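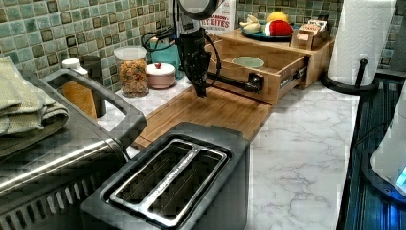 One of our testers told me the new Brollance lip tint was the first she'd worn through a whole lunch without checking a mirror, and I've been grinning about that ever since! So, on to how the grant has been spent since January.

We've got five shades mixed and two of them are properly finished, Prarnia (a soft brick) and Ogura, the berry one you liked at the pitch. The other three are still being fiddled with. Two go a bit orange on cooler skin, and the nude needs more pigment, as it vanishes on anyone darker than me.

The feel of it is so much better than the old batch. I dropped the heavier wax and now it glides on – no dragging, no sticky hair-in-the-mouth business when it's windy. It does fade at the centre of the lips first, which I'm not thrilled with, and I'd like another go at that before we fill anything for sale.

Packaging is where I'm behind. Dradetti sent the tubes with the wrong doe-foot, far too floppy, so they've gone back and the replacements are due in two weeks. They're covering the postage, so the budget hasn't moved.

Next up is the safety assessment for the finished pair, then labels. I'd still like to keep the price under a tenner if the tubes allow it. Could you let me know whether you want samples now or once the nude is sorted?

February 27, 2025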